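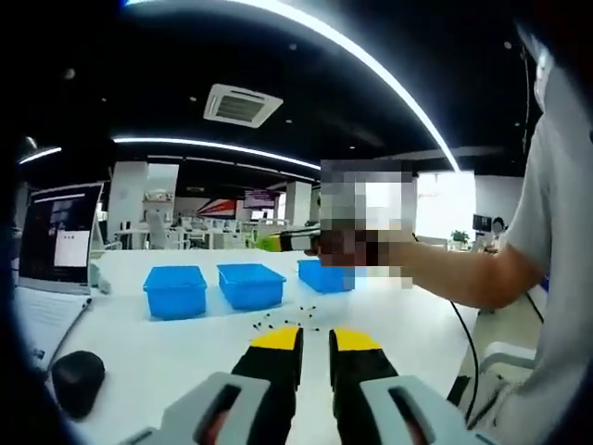
Felten Parts Kit > Set-up guide > Section 5: Sorting small components

5. Sorting small components into bins

This section covers the sorting of loose leaded components (transistors, capacitors and similar small parts) into the blue bins. It assumes that the worktable has been put together and levelled as set out in Section 2, and that the stock sheet is installed on your laptop.

Read the whole section before opening any bags. Small parts are easy to spread out and slow to gather up again.

5.1 Preparing the table

1. Clear the worktable and wipe it with a dry, lint-free cloth. Do not use spray polish, which leaves a film on the leads.

2. Stand the blue bins in a row towards the back of the table, open side up. Leave enough space between them to get a hand round each one.

3. Put the laptop at the left of the table and open the stock sheet. If a message window appears when the sheet opens, read it and close it before going on. The sheet will not save new entries while a message is waiting.

4. Lead any cables down one side of the table. Keep them out of the sorting area, where they can drag parts on to the floor.

Note: A white table top is best for this work. Black component bodies are hard to pick out on a dark bench, and the leads are harder still.

Caution: Discharge yourself before handling parts. Touch the earth point fitted in Section 2, or wear a wrist strap. Some transistors can be damaged by a static shock too small to feel.

5.2 Laying out the parts

1. Open one bag at a time. Keep the bag and its label until the batch has been booked in.

2. Tip the parts out gently, close to the table surface, in front of the bins. Do not drop them from a height – they bounce, and the leads bend.

3. Spread the heap into a loose band with the edge of a card. The parts should lie in a single layer with as little overlap as possible.

4. Separate any parts whose leads have hooked together. Hold both by the body and ease them apart. Pulling on the leads can crack the seal where they enter the body.

Note: If you are working with a second person, agree which part of the band each of you will take. Two people reaching for the same part is the usual cause of spills.

5.3 Sorting

1. Give each bin a part type and enter it in the stock sheet before you start. Use a removable label on the front of the bin if you like.

2. Pick up each part by its body. Check the marking against the sheet. A magnifier is useful for the smallest print.

3. Lower the part into its bin and let go near the bottom.

4. Put to one side any part with a broken lead, a chipped body or no readable marking. Do not return it to the bag.

5. Work from the front of the band to the back, so that your sleeve does not pass over parts still to be sorted.

6. When the table is clear, run the card across the whole surface once more. Look under the edge of the laptop as well.

Note: The bins are not divided. Where a batch holds more types than you have bins, sort the commonest types first and leave the rest in the band for a second pass.

Caution: Cut leads are sharp. Do not sweep parts up with a bare palm.

5.4 Booking in

1. Count or weigh the contents of each bin and enter the result on its line in the stock sheet.

2. Save the sheet and check that the batch number agrees with the bag label.

3. Empty each bin into its storage drawer. Turn the bin over and tap the base, then look into the corners – a single part left behind will end up in the next batch.

4. Stack the bins only when they are empty.

If the count does not agree with the label, check the floor and the empty bag first. Shortages in a sealed bag should be reported with the batch number and a copy of the label.

For drawer sizes and labels, see Section 11.

Felten bench and storage products. Parts enquiries: Trudy Brunton, Customer Support. Copyright Felten. All rights reserved. Back to top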